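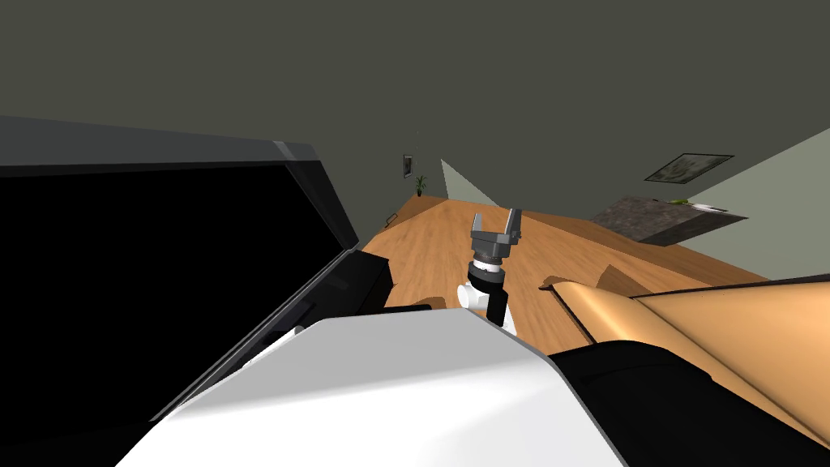

Ongart Student Robotics Group, Sarnodville Technical College

Last updated: 19 June 2023

3. The simulated room and what the students did in it

When we began planning the course in November, we had hoped to give every pair of students time on a real arm, but the college workshop is small and the timetable is smaller, so most of the work described in this paper was carried out in simulation. Elango Unnithan put together the practice environment, which we called Itisgate, and we are very grateful to him for the many evenings that went into it. The students took to the place at once. It has a wooden floor, grey walls with framed pictures on them and even a potted plant by the far wall (Figure 1), and several of them told us it felt more like visiting a house than doing coursework.

We had 25 students at the first meeting, and 23 of them stayed to the end of the course. They worked in teams of 2 where they could, one writing the motion commands and the other watching the camera views and keeping the notebook, and they were asked to swap over at each session – although we must admit that some pairs settled happily into their roles and had to be nudged.

3.1 Learning to read the hand camera

The view from the robot's own hand caused far more trouble than we expected. Students who could steer the arm nicely from a wide view became quite lost once they were looking out between the two fingers, where a plain dark cylinder can fill the middle of the picture and the part you would most like to see, its lower end, is hidden behind the base of the gripper. 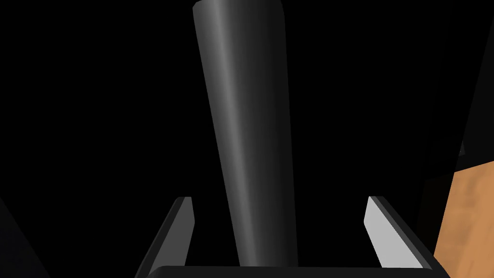
Gemma Carbone suggested that we stop giving out target positions for a while and simply ask each pair to talk through what they thought the hand was looking at before moving anything. It was a lovely idea, and it slowed everyone down in just the right way. One student wrote in her notebook that she had been "steering by hope" until then, and we have borrowed the phrase ever since. After the change, 21 of the students handed in a written account of at least one approach, with a sketch of where they believed the fingers were in relation to the object.

The accounts varied a good deal, as you would imagine. The better ones used the fingers themselves as a ruler and paid attention to how the light fell on their faces. They also made a habit of recording the view with the gripper open and empty, so that there was something to compare with later on.

Figure 3. Hand view in simulation, with the gripper open and nothing held between the fingers.

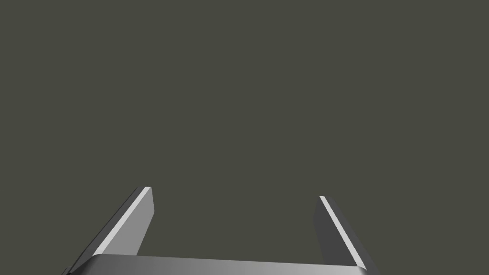 3.2 Marking and feedback

Rebecca Bassi and Settimio Fontana read the notebooks, and they did so with great patience. Marks were given for clear reasoning about a failed attempt just as readily as for a successful one, and we would do the same again.

Related items
Stimex: notes on our command library for beginners
Planning a first simulation course
Notebook template for student pairs

Contact: Esperanza Urquijo, course lead | © Ongart Student Robotics Group | Back to top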